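Plate Storage and Drying in the Shared Kitchen
Student project report, Household Studies, Lurnstead College
Submitted 2019-07-24

1. Purpose of the project

The shared kitchen in Flistum House serves 18 residents. Over the past year the residents' meeting received repeated complaints about chipped plates and about the lack of clear space beside the sink. The project group was asked to study how plates are set down after washing, to compare the two habits common in the house (laying plates flat on the work surface and standing them on edge in a rack), and to recommend one arrangement for the coming year.

The project did not cover glasses, cutlery or pans. These are stored in a separate cabinet and were left out by agreement with our supervisor.

2. Method

The group kept a written log at the sink for 3 weeks. Residents were asked to enter each plate they washed and to note whether it was laid flat or placed in a rack. The log closed with 259 entries. A short questionnaire was then sent to all residents, and written comments were invited.

In addition to the log, the group set out a small number of plates and a wire rack on a dark gray surface and worked through the stages of loading. The purpose was to see how much surface was taken up at each stage and where plates came into contact with one another. With two patterned plates upright in the rack and two plates still lying flat beside it, the flat plates overlap at the rim, and this was the contact point of greatest interest to the group.

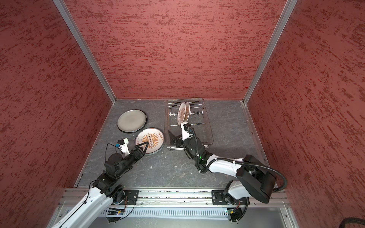 Bleddyn Morgan wrote in response to the first draft that overlapping was a matter of haste and that no rack would cure it. Plates were laid on top of each other, in this view, by residents who had already decided not to use the rack, and a larger rack would simply take up more of the counter. The comment asked the group to consider whether a fixed place for each kind of plate might do more good than new equipment.

The group accepted this point in part. The questionnaire was extended by one item, which asked residents whether they knew where the patterned plates and the plain gray plates were supposed to go. Most did not. The written kitchen rules, last revised in August, mention only that plates should be "put away clean."

3. Results

Most of the entries in the log recorded plates laid flat. The usual reason given was speed. Residents who used the rack reported that they did so mainly when washing several plates of the same kind, and that a single plate was more likely to be left on the counter.

In the loading trials, the patterned plates stood well on edge. Three of them could be lined up closely, one behind the other, and the rack still occupied the same area of the surface as before. The plain gray plate was left lying flat to the left of the rack, and there was free surface between it and the front edge.

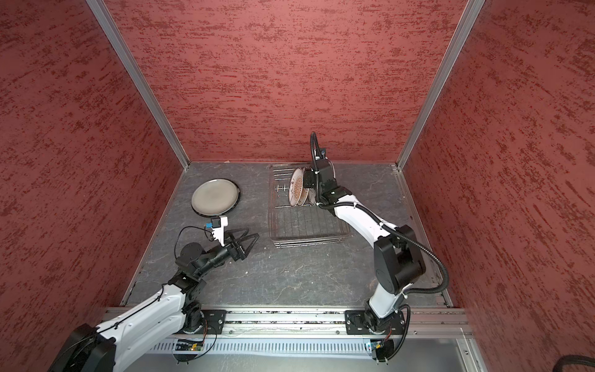 Each plate moved into the rack therefore returned its own width to the work surface, while the area taken up by the rack did not change. The group considers this the main practical finding. It also noted that plates placed close together are harder to lift out singly, and residents with larger hands may prefer to leave a slot free between them.

4. Recommendations

The group recommends that patterned plates be placed in the rack directly after washing and that the plain gray plates be given a marked place on the left of the counter. Plates of different kinds should not be laid on top of one another while wet. The kitchen rules should be amended accordingly.

The purchase of a second rack was discussed and is not recommended at present. The residents' meeting may return to the question once the amended rules have been in use for one term. The log sheets and questionnaire forms have been filed with the house office.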